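Clidley Mobile Edition
Publisher: Mullance
Genre: turn-based puzzle adventure
Version 3.3, updated 06/06/2022

Clidley is a single-player puzzle adventure for phones and tablets. The player crosses the island of Cletia one tile at a time, opening gates and collecting map pieces. The base game contains 246 levels in nine regions. Each level has a fixed move limit, shown at the top of the screen. Unused moves carry over to the next level in the same region but not between regions.

The Virág expansion is sold separately as a one-time purchase. It adds 33 levels, a night mode and a second playable character with a longer jump range. Progress in the base game is not affected by installing or removing it.

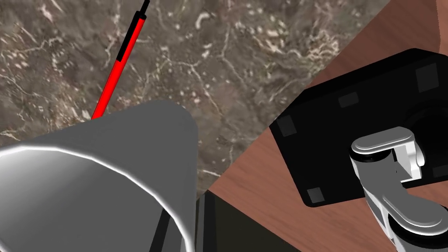
Saved games are stored on the device by default. Cloud saving is optional and requires a Mullance account. Each account holds up to four save slots – the oldest slot is never overwritten automatically.

The download size is 682 MB for the base game and 773 MB with the expansion. An internet connection is needed for the first launch and for cloud saving only. Controller input is supported on tablets, and buttons can be reassigned under Settings, Controls.

Known issues in this version: the map may redraw slowly after the screen is rotated, and the hint counter shows zero until the first level of a session is loaded. Both are scheduled for correction in the December update.

Languages: English, Spanish, German, Hungarian
Players: 1
In-app advertising: none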